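Privmont presenta su colección de orden para espacios pequeños: cajas para joyas y escurreplatos en una misma superficie

La línea Skekdale llega a las tiendas en marzo, con 36 referencias en madera clara y alambre negro

Burkengate, febrero. La empresa Privmont, dedicada a los objetos para guardar y ordenar en casa, anuncia el lanzamiento de Skekdale, una colección pensada para las personas que viven en pocos metros y que usan la misma encimera para todo. La colección reúne 36 referencias, de las cuales 18 pertenecen a la cocina y el resto se reparte entre el dormitorio y la entrada de la casa.

La idea nació de una encuesta que Privmont realizó el año pasado entre 1,173 hogares. Casi 5 de cada diez respondieron que dejan los anillos cerca del fregadero cuando lavan los platos, y que después no recuerdan en qué lugar exacto los dejaron. Por este motivo la empresa decidió diseñar al mismo tiempo el escurreplatos y la bandeja para joyas, con la madera clara como punto en común.

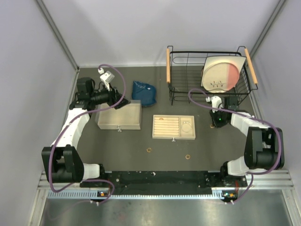

Strömberg, cadena de tiendas que distribuirá la colección, comenta que sus clientes preguntan desde hace tiempo por un joyero que se pueda tener fuera del dormitorio, y que los modelos con terciopelo no les sirven porque cerca del agua se estropean pronto. La cadena añade que ha pedido la bandeja en cantidad mayor que la caja, aunque espera vender las dos juntas.

La bandeja para joyas es baja y abierta. En el lado izquierdo tiene ranuras paralelas, donde los anillos se sostienen de pie y se encuentran con la vista, y en el lado derecho un compartimento para las piezas que no entran en las ranuras - pendientes, una cadena fina, un reloj pequeño. La caja, en cambio, se cierra con un pequeño broche metálico y está destinada a lo que se usa con menos frecuencia. Las dos se venden también por separado.

El escurreplatos es de alambre negro y lleva un asa de madera clara en cada extremo, de manera que se puede trasladar con las dos manos de la encimera a la mesa. Los platos se colocan en posición vertical.
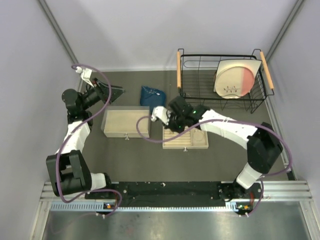 Escurreplatos, caja y bandeja de la colección Skekdale.

Privmont recomienda limpiar la madera con un paño poco húmedo y secarla enseguida. No se debe meter en el lavavajillas ni la bandeja ni la caja. El escurreplatos se puede lavar a mano con jabón neutro, y las asas conviene secarlas después de cada lavado.

Junto a las piezas hay objetos de uso diario: un plato de color claro con una parte rosada, unos anillos finos, una bolsa azul arrugada.
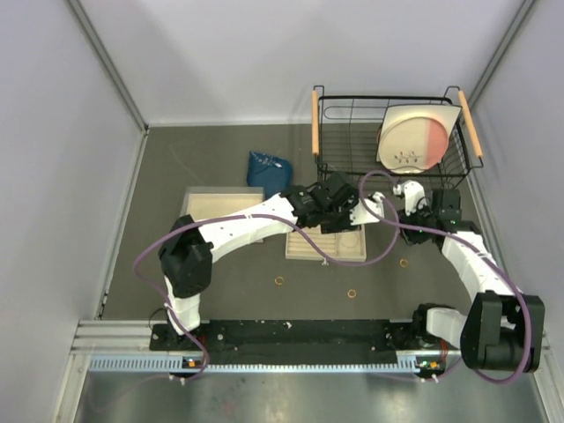 Disponibilidad y puntos de venta

La colección Skekdale estará disponible a partir de marzo en las tiendas Strömberg y en el taller de Privmont en Burkengate, que abre a las diez de la mañana. Los pedidos de comercios se aceptan desde ahora, con un plazo de entrega de 18 días laborables. Las piezas de dormitorio llegarán en un segundo envío, durante el mes de abril.

Los medios que deseen recibir muestras o fotografías en alta resolución pueden solicitarlas al departamento de prensa de Privmont, en Burkengate.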